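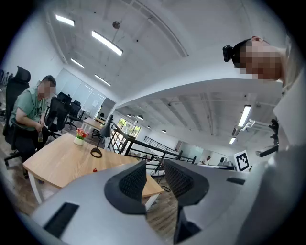 Home Rooms Finds Archive About

October, by Upstairs in Hiltby

Last updated: October, evening (corrected the bit about the oil)

I have a new favourite table and I'm going to go on about it, so put the kettle on.

You may remember from the summer that the upstairs room had become a bit of a dumping ground. Lovely light up there, nice wooden floor, white walls, and we'd filled it with all the stuff that had no home anywhere else. The old desk was a dark brown lump with drawers that stuck, and whoever sat at it ended up with their knees against a panel. I'd been looking for something pale and open for ages, on and off, mostly late at night on my phone when I should have been asleep.

Then I popped into Odukoya, the second-hand office place on the far side of Hiltby, to look for a filing tray. I never did find a filing tray. What I found was a Jomano table, light wood on top with white legs, leaning on its side behind a stack of meeting room chairs with a £78 sticker on it. Seventy-eight pounds! I did a lap of the shop so as not to look too keen and then went straight back and paid for it.

Getting it home was less fun. It took two goes to get it up the stairs, the first one with the legs on (don't), and there's now a small dent in the plaster at the turn that I've promised to fill. Legs off, blanket round the top, long edge against the wall side and up it went. If you're moving anything similar, keep the bolts in a mug and not in your pocket. I found one in the washing machine afterwards.
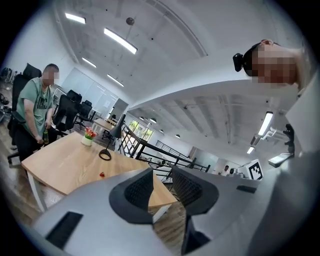
What I hadn't expected was how much a pale top would change the rest of the room. The old desk soaked up all the light and made everything on it look tired, and I'd started to think I just had dull things. I don't! The lamp, for one. It's a Nirnum I'd had shut in a cupboard because it looked so gloomy on the dark brown, and on the new wood I can finally see the shape of it, the thin black arm coming up out of its ring base and the little cone of a head pointing down. It's right beside the flowers at the moment and I keep moving them both an inch this way and an inch that way and then putting them back. I regret none of this time.

The flowers are pinks and reds, in a small pot, and they were very nearly left out. My first plan was to have the top completely clear, like the tables in magazines. I managed that for one afternoon. It looked as though someone was about to be interviewed. A small pot near the back edge sorted it out straight away, and I'd say keep it low if you're doing the same, so you can still talk to whoever's on the other side.

Now, chairs. I was all set to replace the black ones, because in my head a pale table wanted pale chairs. I even had a tab open with some. But they're comfortable, they've got proper high backs, and once they were pulled up to the new table I really liked them there. The black picks up the lamp and stops the whole lot floating away. So that's money saved, which has gone directly into the paint fund for the landing.

I've been up there at all times of day since. Early on it's best for writing, with a coffee and the radio low. By four o'clock people have drifted up and are sitting about with a drink, chatting, and the work bit of the day is more or less finished whether I like it or not. The old desk never had that. It had one side you could sit at and everyone else had to hover.

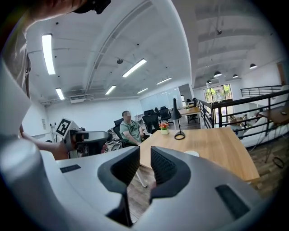
A reader wrote in after my last post to ask whether a light top is a nightmare to keep clean, as she'd had a pale kitchen table once and spent three years chasing tea rings round it. It's a very fair worry and I had it too. So far the answer is that I'm wiping it more often but for less time. Marks show up at once, so they get dealt with at once, whereas I dread to think what the brown one was hiding. I use a damp cloth, well wrung out, then a dry one along the grain. Coasters for anything hot, plates under anything with juice in it, and no standing a wet bottle on the bare wood while you tell a long story (this is aimed at me as much as at anyone).

I said in the first version of this post that I'd oiled it. I hadn't, I'd waxed it, with the tin left over from the bookcase, and two thin coats was plenty. Thank you to the person who spotted that the tin in my August post clearly said wax.

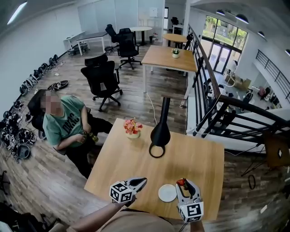

The new table with the flowers in their corner and my favourite round white plate.

Still to do up there: cables. There's always one wandering across the floor, and every time I tidy it away it's back by teatime. I've bought some of those stick-on clips to run along the skirting and I'm hoping they'll hold better than the last lot, which came off in the heat and took a strip of paint with them. If you've found a kind that stays put on gloss, please tell me in the comments.

I also want a rug, but I can't decide whether it'd spoil the floorboards. The floor's one of the nicest things about the room — all those planks, a bit grey, a bit brown — and it seems a shame to cover it up after hauling so much junk off it. Maybe a small one by the railing. I'm going back to Odukoya next week for the filing tray anyway, so I'll have a look while I'm in there.

Older post Newer post Back to top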